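Caring for Wooden Seats and Stools
Household Advice Sheet, Lillstead Tenants' Service

Tenants in furnished accommodation are responsible for the day-to-day care of the chairs and stools listed in their inventory. Most of the damage recorded at the end of a tenancy is slight and could have been dealt with at home using ordinary materials. The following guidance applies to solid and veneered seats with either wooden or metal legs. It does not cover upholstered furniture, for which a separate sheet is available from the Jillanham office.

Routine cleaning

Seats should be dusted weekly with a dry cotton cloth. Sticky marks may be removed with a cloth wrung out in warm water containing a few drops of washing-up liquid, followed by a second cloth dampened with clean water. Dry the surface at once, working with the grain. Water left standing in the joint between the seat and the leg fixings will lift the varnish and may cause screws to rust.

Spray polishes containing silicone should be avoided. They leave a film which prevents any later coat of varnish or oil from taking properly. A beeswax polish applied twice a year is sufficient for waxed seats; varnished seats need no polish at all.

White rings and scratches

White rings left by hot cups are usually confined to the finish. Rub the mark lightly with a little beeswax polish on a soft cloth and leave it overnight. If the ring is still visible after 24 hours, repeat the treatment once. Dark rings have reached the wood itself and should be reported.

Shallow scratches may be disguised with a wax crayon one shade darker than the seat. Test the colour on the underside first.

Loose legs and fixings

A stool that rocks should be taken out of use until it has been examined. First place it on a different part of the floor, as many complaints of uneven legs are found to concern uneven tiles. If the movement remains, clear a table, lay down a folded towel if the top is easily marked, and turn the stool over so that the fixings can be reached.

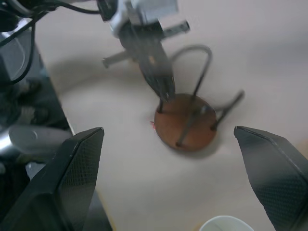
A round wooden seat on slender dark metal legs.

Tighten each screw by a small amount in turn, going round the seat until all are firm. Forcing one screw fully home before the others will pull the legs out of line. Where a screw turns without gripping, remove it, pack the hole with 2 wooden matchsticks (heads removed) coated in wood glue, trim them flush and allow the glue to set overnight before replacing the screw. Longer screws must not be substituted, as they may break through the seat.

Metal legs should be wiped with a barely damp cloth and dried. Small spots of rust may be rubbed down with fine wire wool and touched in with matching enamel paint. Replace any missing rubber or felt feet without delay to protect the floor.

Reporting damage

Split seats, bent legs and broken welds must not be repaired by the tenant. Reports should be addressed to Dagmar Vrabec, Furnishings Officer, quoting the inventory number, and will be answered within 5 working days. Replacement feet and wax crayons may be collected from the Jillanham office on Saturday mornings.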